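Home | Units | Timetable | Readings | Contact

Week 7 – Workplace ergonomics: bench height and reach

Notes for anyone who missed it. M. Ramadan

Carry-over from last week: posture load is about time as much as angle. Twenty degrees of neck bend for a minute, fine. Same bend for a whole shift, trouble. Know the differnce for the test.

Bench height
– measure from the elbow, not the floor
– fine work (soldering, labelling): a bit above elbow, forearms propped
– heavy work (pressing, packing): below elbow so body weight helps
– fixed bench, mixed crew: set for the tallest, platforms for the rest. Cheaper than it sounds. Hiebert case, p. 21

Reach zones
Primary – elbow in at the side, forearm sweeps. Anything you touch every cycle goes in here. Secondary – full arm, no lean. Past that you're bending at the waist and the back pays for it. 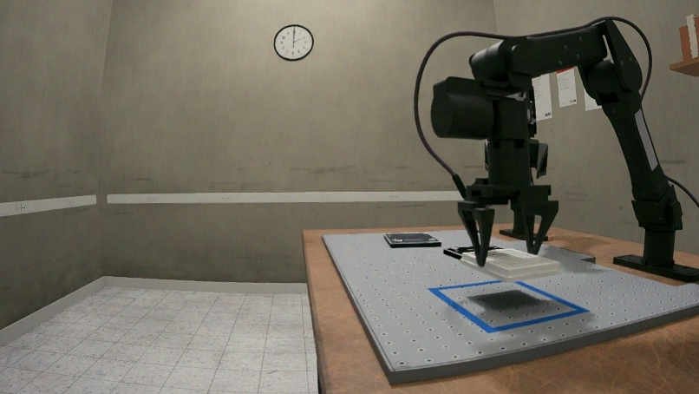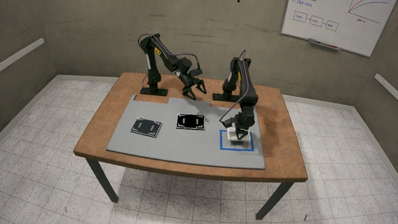 Table layouts, rendered. Work area on the tabletop in both.

Sketch the two arcs on paper for your own desk at home and bring it in. Colour the primary one. Mouse outside the arc? Most people's is.

Standing vs sitting – neither wins. Change over often. Matilde Meireles's reading covers the Ciltalach packing line, where they swapped every 20 minutes and complaints about sore feet droped off. Small group though, be careful quoting it.

Mats: help on concrete, but bevel the edges or someone trips.

For next time: read ch. 3, skip the bit on lighting, we do that later. Assignment one due 5 pm, paper copy please.

Contact: M. Ramadan, Ilel Building | © Clastness Course Notes | Back to top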